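The cup that was never held

A fault in a simulated kitchen went unnoticed until a robot at Stenlow dropped a cup on a real floor. The institute has now published its review.

By Nizar Chidiac

The incident that led the Stenlow institute to suspend its household robotics trials in July was, by the standards of laboratory accidents, a small one. A two-armed robot was asked to take a cup from beside a sink, rinse it under the tap and put it back. It lifted the cup a short distance, lost it, and went on through the rest of the task with nothing in its gripper. The cup broke at the feet of a technician standing inside the marked area. She was not hurt.

The concern lay elsewhere. The same control program had been passed as fit for the physical kitchen on the strength of 3,494 rehearsals in simulation, and its record there was very good. The review set out to establish how a program with that record could fail at the first attempt to pick up a cup.

All of those rehearsals took place in Fasa, the simulation package Stenlow has used since it began work on kitchen tasks. The room is a modest one, with a black double sink set in a marble worktop, a brick wall and a blind drawn most of the way down the window. The tap runs as a thin blue stream into the smaller basin. A black cup with a brown handle waits on the worktop near a toaster, and the arm on the right approaches it by the handle.
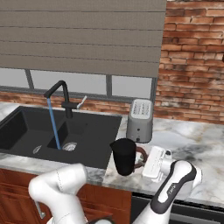 Prastance | Issue 40 | Page 8

The review was led by Aino Suominen, head of assurance at the institute, with Imad Moussa from the simulation group. Their first step was to repeat the failed run in Fasa using the settings recorded on the day. The simulated robot completed the task without difficulty, and did so every time it was asked.

It was Mr Moussa who proposed looking at the cup itself. An object in a simulator of this kind has two forms. One is the shape that is drawn on the screen. The other, usually much simpler, is the shape used to work out what touches what. In the case of the cup, the drawn handle was an open loop, but the contact shape behind it was a solid block that filled the loop and stood a little proud of it on every side.

The effect was that a gripper positioned next to the handle could close on material that did not exist. Its fingers met the edge of the block, the software reported a firm contact, and the cup rose with the arm. The control program had learned, quite reasonably, that it need not reach the handle in order to hold it. Over many rehearsals it had settled on a grip just to one side, which was quicker and seldom disturbed anything else on the worktop.

In the physical kitchen, known as the Niazi room, one finger caught the outside of the handle and the other closed on very little. The cup came up for a moment by friction and then fell.

"The robot did what it had been rewarded for doing," Ms Suominen writes in the report. "The error was in the object, and then in our willingness to accept a score without examining the grasp."

Why the score was trusted

The second part of that statement takes up most of the report. Fasa marked a rehearsal as passed if three conditions were met: the cup had left the worktop, it had entered the basin beneath the tap, and contact had been reported at the fingers throughout. Each of these was checked by the software. None required a person to look at the hand.

Recordings were kept, and the review team went through a sample of 40. In many of them the fault can be suspected by anyone who knows what to look for. The difficulty is that a gripper beside a handle looks much the same as a gripper that is about to take hold of it properly. When the cup is tilted in the basin with the hand close by, the view from a fixed position gives little indication of whether the fingers have closed around the handle or merely alongside it.

Sawsan Fakhoury, who trained the control program, told the review that she had watched a number of these recordings at the time and had seen nothing to question. The report makes no criticism of her. It notes that the camera positions had been chosen to show the whole sink, and that no close view of the fingers was stored.

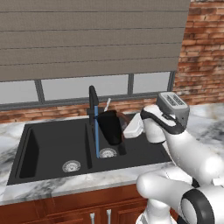
What has changed

Trials resumed in September 2025 under revised rules. Contact shapes for every object with a handle have been rebuilt, and an object may not be used for training until its drawn and contact shapes have been laid over one another and signed off by someone outside the simulation group. Eight other objects in the kitchen set were found to have similar faults, among them a saucepan, a jug and a colander. Programs trained with any of them have been withdrawn.

The test for a pass has been tightened as well. Contact must now be reported on the inner face of both fingers, and the simulated cup is given a short sideways pull once it has been lifted. The old control program fails this test on almost every run. A close view of the gripper is recorded with each rehearsal.

In the Niazi room, the marked area is now to be kept clear while either arm is powered. The previous rule allowed one person to stand inside it during slow movements, and the technician had been following that rule correctly. The robot will also stop if the weight at the wrist falls suddenly in the course of a lift. Before July it had no such check and, as the report records, it carried on to the sink, held its empty gripper under the running tap and returned it to the worktop.

Ghassan Qaisi, director of the institute, has accepted the findings in full. He has asked for a further study of how water is treated in Fasa. The simulated stream wets nothing and exerts no force on a cup placed beneath it, and the review team could not say whether any of the institute's programs had come to depend on that. The study is to be carried out by the assurance office, and its results will be sent to the other laboratories that use the same kitchen.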